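From: Rungnapa Mahawong
To: Riva Tinkerers list
Subject: Re: [riva-tinkerers] old office towers, worth the trouble?

Hi all,

Sorry for the slow answer, I've had this one half written since January. Quoting the relevant bit so people don't have to dig:

> We've been offered a stack of desktop towers from the Salazar office,
> the black Dell kind, and I can have as many as I can carry. They've
> been sitting in a closet and some of them won't start. Before I fill
> my garage, is it worth pulling them apart for memory and drives? And
> is there anything I should know before I stick my hands in? The most
> I've ever done is change a battery in a laptop.
>
> Grorden

Grorden, yes, take them! Well, take a few. I said yes to everything once and ended up with 20 of the things along the hallway and a very unhappy household. Pick the ones with all their covers and screws, and check that the drives haven't already been pulled.

As for getting inside, these towers are pretty friendly. Unplug it, hold the power button in for a few seconds, lay it on its side on a big flat surface and take the side panel off. I always leave them lying down while I work. You get gravity on your side, and a dropped screw lands on the board where you can see it, instead of rattling down behind the drive cage where you'll be shaking the whole case upside down at midnight to get it out. (Ask me how I spent last Tax Day. Or don't.)
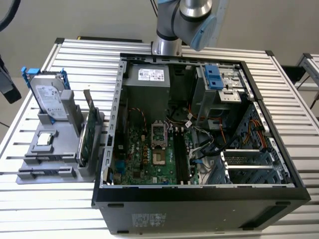 Side panel off, CPU out, memory slots empty

Get to know the layout before you pull anything. The power supply is the gray box in the corner with the specs printed on its label, so read that and write the wattage on a bit of tape if you're planning to swap them around. The drive cage is the big metal thing next to it, and the blue plastic handle is your friend. Dell was good about that on a lot of these: if it's blue, there's a fair chance it's meant to be touched. Don't yank, though. Look to see what's still plugged in first.

The processor is the one part I'd tell a beginner to leave alone unless you have a reason. Once it's out, the socket is sitting there wide open and it does not forgive you. No fingers, no canned air from two inches away, no "I'll just wipe that speck off." Put the cover on if you have one, and if you don't, fold a piece of clean card over it and go have lunch. Same goes for the chip itself, hold it by the edges and put it somewhere you won't set your coffee.

Memory is the easy part and the bit I'd start with. Push the little white latches outward and the module pops up. Going back in, line up the notch (it's off center on purpose), set the module down straight and press firmly until the latches close by themselves. It takes more push than you'd think. My first time I was so gentle that it only went in on one side, and I spent an entire evening convinced the board was dead.
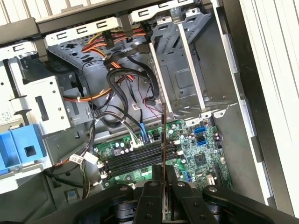 If a machine won't start, try it with a single module before you do anything fancy. Then move that module to another slot, then try a different module. I keep a scrap of paper next to me and write down which stick went where, and I'm telling you, without the paper I lose track by the third try every single time. A lot of "dead" office towers come back to life after nothing more than reseating the memory and clearing out the dust.

Watch your cables, too. The thin wires to the front panel love to get caught under things, and the drive cables look interchangeable when you have a handful of them out. Take a phone picture before you unplug anything. Two pictures, even, from different sides.

On whether it's worth the trouble — money-wise, not much. Old 2 GB sticks go for pocket change and nobody's lining up for 500 GB drives. But I like having spares, and a working tower with 8 GB in it is perfectly fine for homework and email. I gave one to my niece and she's still writing her papers on it.

Oh, and drives! Please wipe them before they go anywhere, or pull them and give them back to Salazar. Ask them which they'd like. Offices get very interested in that question about a week after the machines have left the building.

I have some 20 spare drive screws in a jam jar if you come up short, and a tube of thermal paste from Inora you can borrow if you ignore my advice and take a processor out anyway. Let me know what models you end up with. I'd love to hear if any of them have a decent graphics card hiding inside.

Rungnapa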